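Osska data collection, booth group, weekly sync
February, 9:30 am, small room then moved to the booth

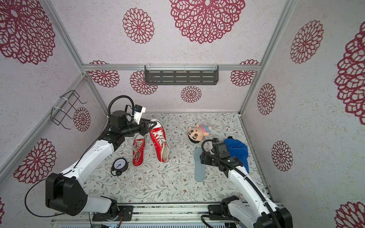 Present: Yasaman Mirzaei (chair), Eetu Pesonen, Kamol Boonchu, Elba Valdebenito. Rungnapa Bunnag by phone, joined late, line dropped twice.
Notes: Elba. Typed during the meeting, fix names of things if I got them wrong.

1. Last week's notes
Accepted. Kamol wants it corrected that the gripper finger order was placed by him, not Eetu. Corrected.

2. Count
Target for this round is 3,000 accepted episodes. We have 1,394. Yasaman asked if that is accepted or recorded. Accepted. Recorded is higher, Eetu doesn't have the number on him, will put it in the sheet.
Pace is slower than the plan. Main loss is resets between episodes, second is rejected takes (see 4). Yasaman does not want the target cut. Kamol would rather cut the target than add an evening shift. Left open, back on the list next time.

3. Mixed items set
Shoes, alarm clock, doll, insole, blue cloth. Purpose of the set is clutter with hard and soft things in one workspace, both arms used.
Eetu: shoes are the best part of it. Laces give trouble, fingers go in under a lace and the shoe comes along when the arm pulls back. Wants those takes kept if the operator recovers cleanly. Yasaman agrees, but they get the "recovery" label, not plain "pick".
Insole: thin and flat, operators keep pushing it along the floor and never get under it. Kamol suggests allowing one arm to hold one end down and the other to lift. Allowed. Write it in the operator sheet so everyone does it the same way.
Clock: no complaints. Rungnapa asked whether standing it up counts as a task. Not in this round.
Doll: fine, easy. Maybe too easy, Eetu says new operators choose it first every time. From now on the prompt card says which item goes first, operator does not choose.
Blue cloth: start state has to be crumpled, not folded. Somebody has been folding it at reset. Please stop. Pick up, drop, leave it how it falls.

4. Rejected takes
Rungnapa went through the rejects from the last batch. Her reasons, in the order she gave them:
- operator pauses too long at the start, arm just hangs there
- one arm parked in front of the item the other one is going for
- text label doesn't match what was done (says "left shoe", right shoe was moved)
- hand in the booth before recording stopped

The label one annoyed everybody. Long talk about whether "left" means left in the overhead view or left for the operator. Decision: left as seen on the operator screen. Rungnapa will go back over the shoe episodes and fix labels where it's clear, throw out where it isn't. Yasaman asked her not to spend more than a day on it.
Pauses: trim if it's only at the start. If the pause is in the middle keep it as is, don't cut.

5. Backgrounds
Current one is the big red medallions on the walls and the leaf pattern on the floor. Eetu likes it, says the busy walls are exactly what the last model fell over on. Kamol says the floor pattern makes it hard to judge small scraps and lint in review, he can't tell dirt from flower at low zoom. Both true.
Agreed: wipe the floor at every operator change, pick up bits of paper. Walls stay until this set is finished, then swap. Kamol has 3 more wallpapers cut to size. Yasaman wants at least one plain one in the mix, Kamol to check if any of his are plain (he thinks no).
Rungnapa asked if the floor gets swapped at the same time as the walls. Separately, otherwise we can't tell which one the model reacts to.

6. Hardware
Cable on the left arm still a worry. Eetu wants more slack at the shoulder, Kamol wants less as it catches. They will look at it together after the meeting and not in the meeting.
Gripper fingers from Kasetix: 12 pairs ordered, not arrived. Supplier gave no date. Kamol to call again.
Wrist cameras: check the focus every morning before the first take. Two operators skipped it. Put a tick box on the start sheet.
Brorumix export tool drops the last second of some files. Eetu has reported it. Until there's a fix, hold still at the end of the take before pressing stop, then nothing useful is lost.

7. Operators
Two new people starting, Elba to train. First day is practice only, nothing they record goes into the count. Yasaman asked that practice files go in their own folder this time, last time they got mixed in and it took Rungnapa an afternoon to seperate them.
Shift length stays the same. Elba says people get sloppy toward the end and the rejects bear that out. Try a change of item set in the middle of the shift and see if it helps.

8. Next set
Candidates: kitchen things, office things, or more clothing. Stüber have asked for kitchen. Eetu against, wants to finish shoes and cloth propely before opening another one. Yasaman will answer Stüber and say after this round.
If kitchen, no glass.

9. Other
Booth light: someone changes it and doesn't say. Leave it alone, or write it in the log.
Spare shoelaces, Elba to buy. White.
Mugs off the operator desk please.

Actions
Eetu: recorded total in the sheet. Chase Brorumix. Cable with Kamol.
Kamol: call Kasetix. Check for a plain wallpaper. Cable with Eetu.
Rungnapa: shoe labels, one day max. Send reject list round.
Elba: operator sheet (insole rule, left/right rule, recovery label, cloth reset). Tick box. Laces. Training.
Yasaman: reply to Stüber. Practice folder. Decide on evening shift with Kamol.

Closed 10:40. Next one same time, Kamol takes notes.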